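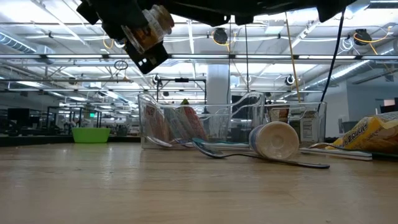 Figure 2. Packaged snacks standing upright in a clear bin with a scooped front.

3.1 How people talked about their snacks

I went into the Dirnstead diaries expecting to read about meals. I had my coding sheet all set up for breakfast, lunch and supper, and then I hit the first box of entries and had to throw the sheet out (well, most of it). People wrote about the little stuff! A handful of crackers before the bus, half a candy bar split with a sister, something salty eaten standing up in the hallway. Of the 2768 entries I coded, the longest ones were very often about food that never touched a plate.

The older material surprised me too. The Willorero household books start in 1930, and I figured they would be all flour and lard. They mostly are, but the margins are full of notes on "bites" — that's the word they use — and who was allowed to have them before supper. I kept the word as a code, and I use it from here on for anything eaten outside a meal, wrapped or not.

Wrapped food gets its own sub-code. My 64 interview partners in Prestivora nearly always named a wrapped snack by its color first and its flavor second, and a few never got to the flavor at all ("the red ones" was plenty). I asked follow-up questions about this in February and got some very patient looks. The Iglesias interviews went differently, with people naming the store where they bought the thing, so I coded those by place and come back to them in Section 4.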